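홈 오디오 입문
제3장 방이라는 마지막 스피커

이 장에서 배울 내용
직접음과 반사음의 차이를 설명할 수 있다.
스피커와 벽 사이의 거리가 저음에 미치는 영향을 예측할 수 있다.
방의 길이로부터 가장 낮은 공진 주파수를 계산할 수 있다.
줄자와 귀만으로 청취 위치를 정하고, 그 결과를 기록할 수 있다.

핵심 용어
직접음, 초기 반사음, 잔향, 정재파, 룸 모드, 콤 필터, 청취 위치

들어가며

앞의 두 장에서 우리는 소리가 앰프를 지나 스피커 유닛을 움직이고 공기를 흔드는 데까지 따라왔습니다. 이제 정말 재미있는 대목입니다! 스피커를 떠난 소리는 곧장 귀로 오기도 하지만 벽과 천장과 바닥에도 부딪히고, 책장 모서리에서 흩어지고, 커튼에 조금 먹히고 나서야 귀에 닿습니다. 우리가 듣는 것은 늘 그 모든 것의 합입니다.

같은 스피커를 친구 집에서 들었을 때는 단단하고 또렷했는데 내 방에 가져오니 웅웅거린 경험이 있나요? 기기가 고장 난 것으로 생각하고 케이블부터 바꾸는 사람이 많지만, 먼저 의심할 것은 방입니다. 그리고 방은 줄자 하나만 있으면 누구나 공부할 수 있는 대상이지요. 필자는 이 단원을 가르칠 때마다 신이 납니다. 스피커를 한 뼘 옮기는 것만으로 베이스 기타의 음정이 갑자기 들리기 시작하는 순간, 교실 여기저기서 "어?" 하는 소리가 나오거든요.

이 장에서는 북셀프형 스피커 스키스트비(Skistby) 한 쌍을 기준으로 설명합니다. 꼭 같은 기종일 필요는 없습니다. 집에 있는 스피커라면 무엇이든 좋고, 작은 탁상용 스피커도 훌륭한 실험 재료가 됩니다.

3.1 먼저 도착하는 소리, 나중에 도착하는 소리

스피커에서 귀까지 직선으로 오는 소리를 직접음이라고 합니다. 그 뒤를 이어 벽이나 바닥에 한 번 부딪힌 소리가 도착하는데, 이것이 초기 반사음입니다. 여러 번 부딪혀 방 전체로 퍼진 소리는 잔향이라고 부릅니다.

우리 귀는 이 셋을 따로따로 듣지 않습니다. 직접음과 아주 가까운 시간에 도착한 반사음은 하나의 소리로 합쳐져 음색과 넓이감을 바꿉니다. 옆벽의 반사음이 적당히 섞이면 무대가 넓게 느껴지고, 지나치게 강하면 보컬의 위치가 흐려집니다. 어느 쪽이 좋은지는 음악과 취향에 따라 다르므로 직접 들어 보며 고르면 됩니다.

책상 위에 스피커를 놓고 듣는 독자라면 상판의 반사를 꼭 살펴보세요. 단단하고 매끈한 상판은 중음과 고음을 잘 되돌려 보냅니다. 직접음과 상판 반사음의 경로 차이가 34센티미터라면 반사음은 1밀리초 늦게 도착하고, 500헤르츠 부근에서 두 소리가 서로를 깎아 냅니다. 1500헤르츠, 2500헤르츠에서도 같은 일이 되풀이됩니다. 주파수 응답 그래프에 빗살 같은 골이 생긴다고 해서 이 현상을 콤 필터라고 합니다. 스피커를 받침대로 높이고 트위터가 귀를 향하게 살짝 기울이면 골의 위치와 깊이가 달라지는데, 이 변화가 꽤 잘 들립니다. 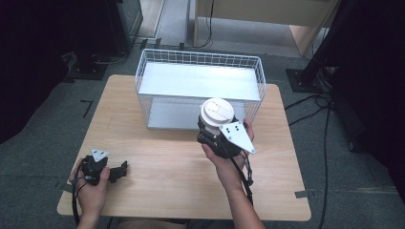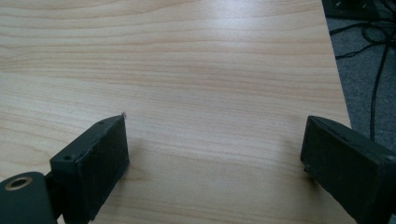
밝은 색 나무 탁자의 상판

3.2 방의 길이가 정하는 음

고음이 빛처럼 곧게 나아간다면 저음은 물결처럼 방을 가득 채웁니다. 파장을 떠올리면 이해가 쉽습니다. 1만 헤르츠 소리의 파장은 손가락 길이보다 짧지만, 50헤르츠 소리의 파장은 웬만한 방의 길이를 훌쩍 넘습니다.

마주 보는 두 벽 사이의 거리가 어떤 음의 반파장과 같아지면, 오가는 소리가 서로 겹쳐 제자리에서 출렁이는 정재파가 생깁니다. 이렇게 방의 치수가 정하는 공진을 룸 모드라고 합니다. 가장 낮은 모드의 주파수는 다음 식으로 구합니다.

주파수 = 음속 ÷ (2 × 벽 사이의 거리)

예제 3-1
펨콤(Femcombe) 청음실의 긴 쪽 벽 사이 거리는 335센티미터이다. 음속을 초속 343미터로 놓고 가장 낮은 축 방향 모드를 구하라.

풀이
335센티미터는 3.35미터이다. 343을 6.70으로 나누면 51.2헤르츠를 얻는다. 두 번째 모드는 그 두 배인 102.4헤르츠이다.

51헤르츠는 베이스 기타의 낮은 음역 한가운데에 있습니다. 그래서 이런 방에서는 곡이 특정한 음으로 내려갈 때마다 그 음만 유난히 부풀어 오릅니다. 연주자가 세게 친 것도 아닌데 말이지요. 반대로 방 한가운데에 앉으면 첫 번째 모드의 음이 거의 사라집니다. 벽에 귀를 가까이 대면 다시 커지고요. 계산으로 나온 숫자가 발걸음을 옮기는 대로 들리니, 이 실험은 꼭 해 보기를 권합니다!

보통의 가정집 방에서는 300헤르츠 아래의 소리가 이런 영향을 크게 받습니다. 그 위로 올라갈수록 모드가 촘촘해져 하나하나 구별하기 어려워지고, 앞 절에서 다룬 반사가 더 중요해집니다.

3.3 스피커와 벽의 거리

스피커를 뒷벽에 가까이 붙이면 벽에서 되돌아온 저음이 앞으로 나가는 저음에 더해집니다. 구석에 놓으면 옆벽까지 힘을 보태므로 저음이 더 커집니다. 저음이 부족한 작은 스피커라면 고마운 도움이고, 이미 넉넉한 스피커라면 과식이 되겠지요.

벽에서 떼면 무조건 좋아진다는 말도 자주 듣는데, 조금 조심해야 합니다. 거리를 벌리면 뒷벽 반사로 생기는 골이 점점 낮은 주파수로 내려갑니다. 어떤 거리에서는 그 골이 하필 남성 보컬의 아래쪽이나 첼로의 두툼한 음역에 걸립니다. 한 번에 크게 옮기지 말고 손바닥 너비만큼씩 움직이면서 들어 보세요. 좌우 스피커는 늘 같은 양만큼 옮깁니다.

흡음 덕트(포트)가 뒤에 뚫린 스피커는 포트가 막히지 않을 만큼의 여유도 필요합니다. 권장 거리는 대개 설명서의 설치 항목에 나와 있습니다.

3.4 귀로 하는 측정

측정 마이크가 있으면 편리합니다. 책 뒤의 부록에서는 측정 프로그램 제스텐트(Zestent)의 사용법을 다룹니다. 하지만 처음에는 화면을 보지 않고 시작하는 편이 좋습니다. 그래프부터 보면 귀가 그래프를 따라가기 쉽기 때문입니다.

준비물은 줄자, 마스킹 테이프, 공책, 그리고 익숙한 곡 세 곡입니다. 한 곡은 베이스가 계단처럼 오르내리는 것, 한 곡은 사람 목소리가 한가운데 있는 것, 나머지 하나는 그냥 좋아하는 곡으로 고르세요. 좋아하는 곡이 빠지면 오래 못 합니다.

활동 3-1 청취 위치 찾기
1. 두 스피커 사이의 거리를 재고 바닥에 테이프로 표시한다.
2. 그 거리를 한 변으로 하는 정삼각형의 꼭짓점에 의자를 놓는다.
3. 첫 번째 곡을 틀고 유난히 커지는 음과 작아지는 음이 있는지 적는다.
4. 의자를 한 뼘 앞으로 옮겨 같은 부분을 다시 듣는다. 이어서 처음 자리에서 한 뼘 뒤로도 옮겨 본다.
5. 목소리 곡으로 바꾸어 가수가 정확히 가운데에 서는 자리를 찾는다.
6. 마음에 드는 자리를 테이프로 표시하고, 의자에서 양쪽 스피커와 뒷벽까지의 거리를 적는다.

음량은 처음부터 끝까지 같게 둡니다. 조금만 커져도 사람은 그쪽이 더 좋은 소리라고 느끼거든요. 두 사람이 함께 한다면 한 사람은 듣고 한 사람은 의자와 기록을 맡고, 마지막에 역할을 바꾸어 결과를 비교해 보세요. 고른 자리가 서로 달라도 괜찮습니다. 어느 음을 듣고 그 자리를 골랐는지 이야기하다 보면 이 활동의 절반은 거기서 배우게 됩니다.

생각해 보기
방의 가로와 세로가 똑같으면 룸 모드는 어떻게 겹칠까요? 천장 높이까지 같다면 어떨까요? 자기 방의 세 치수를 재어 각각의 첫 번째 모드를 계산한 다음, 44쪽의 기록표에 옮겨 적으세요. 다음 절에서 그 숫자를 가지고 가구의 배치를 바꾸어 봅니다.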